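4. What the shore-day figures do and do not show

4.1 The claim about hire cars

The case for treating cruise passengers as independent motorists rests on a small number of port surveys, and the one most often repeated is the Curnside exit survey. Its headline is that passengers who hire a car for the day spend more, travel further and come away happier than those who take a coach tour sold on board. Port managers like this finding. So do the hire firms, Halonen among them, whose desk in the Curnside terminal opened in the same season as the survey. We are less sure that it means what it is said to mean.

Our first worry is an old one. Passengers choose how to spend a shore day, and the people who choose to drive are unlike the people who choose the coach. They are more likely to have visited the region before, to have booked weeks ahead, and to travel as a pair or a family who can share the cost. A couple who would have eaten a good lunch in Lellbridge in any case will eat it whether they get there by car or by bus. To credit the lunch to the car is a stretch, and the survey report gives us no means of pulling the two apart.

The second worry concerns how spending was recorded. Drivers were asked for everything they had paid out that day, hire charge and fuel included. Coach passengers were asked what they had spent ashore, and most of them had paid for the tour on board, before they set foot on the quay. The tour price therefore drops out of one column while the hire charge stays in the other. Once the hire charge is removed, most of the gap goes with it. What remains is small enough that we would not wish to build a parking scheme on it.

4.2 Who was asked, and when

The report speaks of 2000 completed forms. It says much less about how many passengers walked past the desk without stopping, and that number matters a good deal. People returning a car at the end of a port call are often short of time. Those who had been held up on the Komolance road, or had queued to hand back the keys, would have been in no mood to fill in a form, so the drivers who did stop were probably the ones whose day had gone well. A satisfaction score taken from them tells us that contented people are contented.

Figure 2. Grey mechanical forearm and hand, with clear plastic film around the lower part of the forearm.

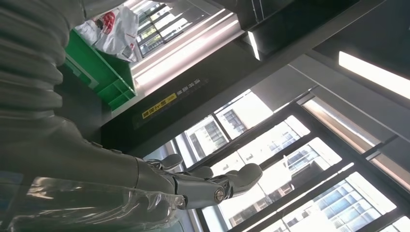 Selvaraj Cassim objects that we are asking too much of a quayside form. In a written reply to an earlier draft he argues that every exit survey loses its late and bad-tempered passengers, that coach parties also come back late, and that if both groups lose their unhappiest members in the same way then the comparison between them still stands. He adds that a port with 3 ships in at once cannot be expected to run anything much better.

The last point we accept. The one before it depends on the word "if". Coach passengers do not return late in the same way that drivers do. A tour sold by the ship is normally waited for, and the people on it know that. A driver who misjudges the ferry queue enjoys no such comfort. We would expect the hurried and the cross to be thinner on the ground among the coach forms to begin with, which would leave the two groups losing quite different shares of their members. Cassim may turn out to be right, but the survey cannot settle the matter, and neither can he.

4.3 Distance driven

A further claim is that hire cars spread visitors across the district. The evidence is a question asking drivers to name the furthest place they reached. Many named Komolance, which is 80 kilometres from the quay, and the report treats this as proof that money is reaching the inland villages. But the furthest place reached is often a viewpoint or a place to turn round. Nothing in the form asks whether the driver stopped, bought anything, or even got out of the car.

Ermira Todorova's counts at the Lellbridge car park, made over two port days in March, give some reason for caution. Most hire cars stayed less than an hour. Her sample is thin, the month is a quiet one, and she makes no great claims for it herself – but it at least records what cars did, where the survey records what people remembered while looking for their cruise cards.

We also note that no trader in Komolance was asked anything. If the spread of visitors is real, it should be visible in the takings of the café and the filling station, and a short conversation at either would have cost the authors an afternoon.

4.4 What can be kept

Some of the survey is still useful. The figures on party size look sound, and so does the finding that people who book ahead are often handed a different car from the one they reserved. The comments on signposting out of the terminal are detailed and agree with one another. We use all of these in Section 5. The spending comparison and the satisfaction scores we leave out, and the distance figures appear there only in Table 3, where they are marked as the drivers' own estimates.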